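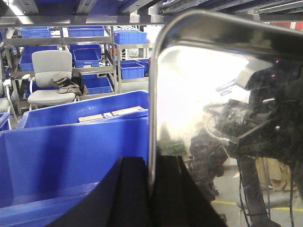

### 4.2 Surface condition: what the steel shows, and what it shows off

Inspecting polished stainless steel is mostly a matter of not looking at yourself. The grading sheet used at Driddale asks for one judgment per face (clean, marked, or damaged), and it was written by people who had in mind a surface that stays put under the eye. A mirror finish does not oblige. In Figure 1, the faint scratches and smudges share the metal with a yellow floor line, a length of tan fabric and several loops of black cable, all of which belong to the building and none of which can be wiped off.

We went through 1,695 grading entries for polished pieces and compared the first inspector's grade with the second's. The two disagreed in 82 cases. Kurek and Calado then reread the free-text remarks on those entries, a task neither has volunteered for again. The most common remark was "line across lower part." In a good many cases the piece was regraded in another bay and the line had vanished, having presumably stayed on the floor where it was painted.

Glare made trouble of the opposite kind. Where overhead light washes out the upper part of a face, as in Figure 1, inspectors tended to grade what they could see and extend the courtesy of the doubt to the rest. Smudges were reported more often in the darker, lower portions of a face. We do not believe that dirt prefers to live there. Dark reflections give a pale smear something to stand out against, and white glare hides it in company.

Rounded corners and thick rims deserve a sentence of their own, as the sheet gives them none. A curved rim squeezes a wide stretch of the surroundings into a narrow bright band, and a shallow dent is easily lost in it. Tokarz suggested running a fingertip along the rim before grading. This worked well and added a fresh smudge each time, for which the sheet also has no box. Gloves were adopted in June.

We tried two remedies that cost nothing. The first was to look at each face from two standing positions and record only marks that stayed with the metal. The second was to write down the color of any suspected stain. Color turned out to be a useful giveaway, as few things that happen to stainless steel in ordinary storage turn it a clear red. A muted red band across a face (Figure 2) sends the careful inspector looking over one shoulder first. Blue bins nearby are worth noting on the sheet for the same reason, even when the face in question happens to be reflecting something else.

Of the 82 disputed entries, the two-position rule settled most without a third opinion. The remainder went to Sung, whose ruling was final and, in the remarks column, brief.

**Figure 2.** Polished stainless steel with a rounded rim, reflecting a white glare and a band of muted red. Blue plastic bins stand to the right. 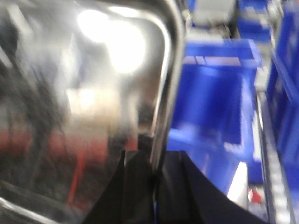

### 4.3 Limits of the grading sheet

The sheet allows one grade per face, so a large face with a single scratch and a small one covered in them can both come out as "marked." We kept the format to stay comparable with the earlier entries. Weidemann's proposal for a five-step scale is set out in the appendix, along with the objections to it, which are longer.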